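I wanted to write about floors this month. My sister, who reads this blog mostly to correct my prepositions, said that no person will read about floors. So I write about the whole room, and the floor gets more space than she would like.

In November our group moved to the second floor of the Samarakoon building, on the Tratcombe side of the river. Before this we were eight years in a former bakery with a tiled floor. The tiles were cold and ugly, but when you dropped a screw you heard where it went. Now we have carpet. It is dark, between blue and grey, with small light specks in it, and I believe the person who chose it was thinking of coffee. You can spill a lot on this carpet before anyone notices. You can also lose a black screw on it in one second and search for it until lunch.

In my first language we have one word for the floor you stand on and another for the floor of a building, and in English I still stop a moment before I say that I was "on the floor all morning." In the first week it was true in both meanings.

**The tape**

I should explain my tape. At the old place I was known for it, and Lutz Kettler, who has shared a room with me the longest, gave me a roll as a goodbye present when we left the bakery, although he was moving with us to the same room. It is yellow tape, the bright kind. When something has its place on the floor, I put a square around that place. Then the thing can go away and come back, and it will stand where it stood before. I don't need to ask who moved it, and nobody needs to feel accused.

On tiles the tape is easy. You wipe, you press, it stays for years. On carpet it is another story. It makes wrinkles, and the corners come up if you pull it tight. What I learned so far:

- Vacuum first, also where it looks clean.
- Do not stretch the tape. Lay it down loose and press with the flat hand, from the middle to the ends.
- Cut the corners with scissors. If you tear them, they curl.
- Walk on it in socks. I can't say why this works better than shoes.
- Try a small piece for a few days before you do the whole room, and ask the landlord. I asked after. He was friendly about it, but his face was not so friendly at the beginning.

For the long lines I measured from the wall, and the wall is not straight. So-ying Hsiao came over with her own tape measure, the steel one she doesn't lend, and we got 1239 millimetres at one end and something clearly different at the other. We decided to believe the table edge and forget the wall. If you stand by the door and close one eye, you will see that our lines and the skirting board do not agree. Please don't close one eye.

**The plates in the floor**

The other thing that is new for me is the power in the floor. In the bakery all sockets were on the walls, at the height of a baker's hip, and every table had to stand near a wall like a shy person at a wedding. In the new room there are square steel plates let into the carpet, and the cables come up from there. It means that tables can stand in the middle, and you can walk around them and talk to somebody from the other side.

It also means that cables lie in the middle. My first plan was to have none on the floor at all. I drew this plan nicely, with a ruler. Then the real things came, each one with its own cable, and the cables were as long as they were and not as long as in my drawing. Now I follow a more modest rule: they may lie on the carpet, but together, in one bundle, and away from where people carry boxes.

First the floor, then the tables:

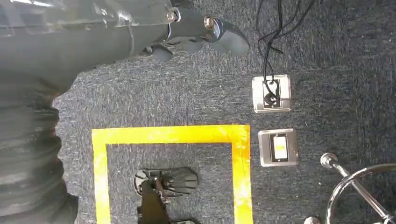
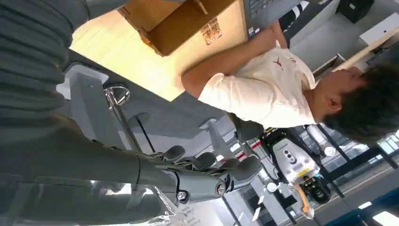
The light wooden table is my favourite thing in the room. We bought it second-hand from a school that was closing its craft department, and it came with 30 years of small marks. I sanded the top by hand over two evenings at the old place, before the move, and gave it oil. The colour became warmer, like honey that has stood some time in the cupboard. I was proud and I made a speech that this table would be kept clear for drawings and for meetings. Lutz said "of course" in the voice that he uses for weather.

A wooden table attracts boxes. I think it is the friendliest surface in the room, and a person coming in with a parcel in the arms goes there without thinking. Then the laptop comes next to the box, to check the packing list, and then the coffee comes next to the laptop. I do exactly the same. Last month I found there a box of Dirkorov hinges which I had been looking for since the move, and I had put it there myself, and on it there was a note in my own handwriting that said "do not put here."

The grey workbench is for the rougher work, and there I am less strict. It doesn't mind a scratch. What I do fight there is the plastic. Everything now arrives wrapped in clear film, and inside the film is a paper with small print, and the film and the paper stay on the bench long after the thing itself has been taken out. I understand it. The film is almost invisible until the lamp shines on it, and the paper looks too important to throw away. So-ying suggested that the paper goes in a folder on the same day and the film goes in the bin at the same moment. We have kept to this for the folder. The folder is already fat.

**Cardboard**

I must say something also about cardboard, as I have been asked why we keep so much of it. Some of the boxes have very good insides, with a divider that makes a sort of tray. I can't throw these away. My grandmother kept every biscuit tin, and I thought this was a thing of her generation and her hard years, and now I am standing in a bright new room in Tratcombe with a folded box in my hands, thinking "this one is really well made."

Here is our agreement, which took one long meeting and part of a cake:

1. A box with a good inside may stay if somebody writes on it what it is for.
2. "Useful" is not a purpose.
3. Old shipping labels come off or get crossed out, otherwise it will be sent to the wrong address one day. (It was sent to the wrong address one day.)
4. We keep what fits on one shelf. If a new box comes up, an old one goes down to the recycling.

The shelf was full after four days. I don't want to say whose boxes are in the front row.

**Things still to do**

The lamps over the wooden table are too white for my eyes. I would like to change the bulbs to something softer, but Lutz says that he finally sees what he is doing and will not give it back. We may end with one soft lamp on my side.

The door makes a noise when it closes, a kind of sigh. I put felt on the frame and the sigh became a cough.

I also bought a small carpet sweeper, the model is called Ava, with a long handle and two brushes. It is very good with crumbs and paper dust and useless with small pieces of tape, which it picks up, carries across the room and puts down again. For tape I go on my knees. While I am down there I usually find a screw or two, so the time is not wasted. I keep them in a jam jar by the window, and So-ying looks into it before she orders new ones. Once she found in it the exact one that she needed and held it up to the light as if it was a pearl.

And I have to redo one corner of a square where the tape has become more orange than yellow along the side, at least to my eye. Maybe I changed the roll in the middle and it is from another batch. It doesn't matter for the work. I see it each time that I pass with my tea.

If you have experience with tape on carpet for longer than one winter, please write to me in the comments. I would like to know what it leaves behind when you pull it off, and if there is something gentle to clean it with. The landlord would like to know it also. I told him I would ask my readers, and he wanted to know how many there are, and I said enough.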